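Simulated bedroom: wrist camera sees mostly brown, other two views come out tilted

Asked by Zeyu Dong
Sep 10, 2024
Tags: simulation, cameras, two-arm robot, student project

We're a team of three doing the bedroom task for the Tratcombe student challenge. The robot has two arms and has to take hold of the blanket on the bed. We record from several cameras at each step. Renders from one run:
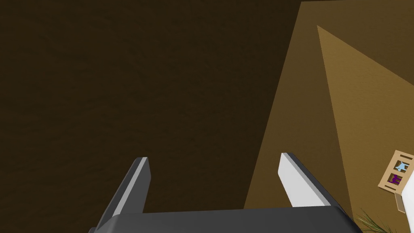
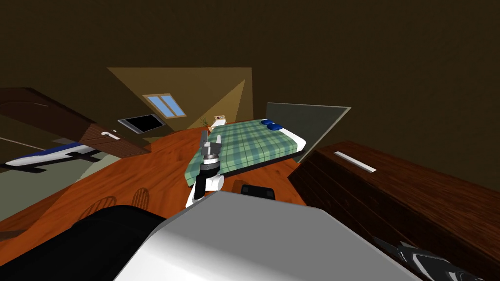
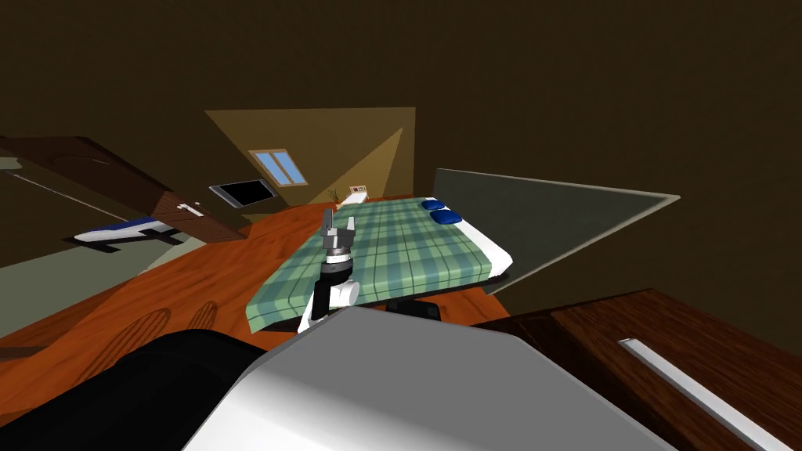

Category: Simulation > Cameras and sensors

The first one is the close view from behind a gripper. The other two have the bed and the plaid blanket in them, but the room leans over. Our detector was trained on level pictures of beds and it scores badly on the tilted ones. It returns nothing at all for the first.

What I've tried so far:
- Deleted the cached scene and loaded it again. Same result.
- Changed the field of view from 60 to something wider. More room, same tilt.
- Checked the joint values at the start pose against the handout. They match.

Is the camera mount wrong, or is it normal for these views to look like this? Our demo is in 8 days and I don't want to re-record 200 runs if I can avoid it.

2 answers

Ruben Wuyts
Accepted

Two separate things here.

The tilt comes from the camera's orientation. Print its world rotation at the start pose and look at the roll. If it is a fixed amount off, somebody probably put the mount angles in the wrong order. We had that in March with the Cisix scene files, which want roll first while our script wrote yaw first. If the roll changes as the robot moves, the camera is attached to a moving link and the tilt is expected.

If it's a fixed error you may not have to redo the runs. Check whether your logs have the joint states for every step. If they do, correct the mount and replay the states with rendering on. Do one run first and compare the gripper position to the old log before you start the rest. Replay won't fix it if your policy was using those images to choose its moves, only if you drove the arms by hand or by script.

The first view I would leave alone. The fingers are open with nothing between them and that camera is simply pointed at a dark brown surface. A bed detector has no bed to find in it. Use the wider views for finding the blanket and switch to the close one when the gripper is near it.

For training, add random rotation to your level pictures. Do this even if you fix the mount.

Comment from Zeyu Dong: The roll is the same at every step, so it's the mount. Joint states are in the logs and we drove it by script. Replaying one run tonight.

Comment from Mattes Kuhlmann: Check the units too. Ours were in degrees in one file and radians in the other.

Thanasis Antoniadis

I would just rotate the images afterward. Any image library does it in one line. You lose the corners but the bed is near the middle so it should be ok. We did that last year and got through the first round.

Comment from Ruben Wuyts: Fine for the detector. If they use depth to get a grasp point they have to rotate the camera pose by the same amount or the point will be off.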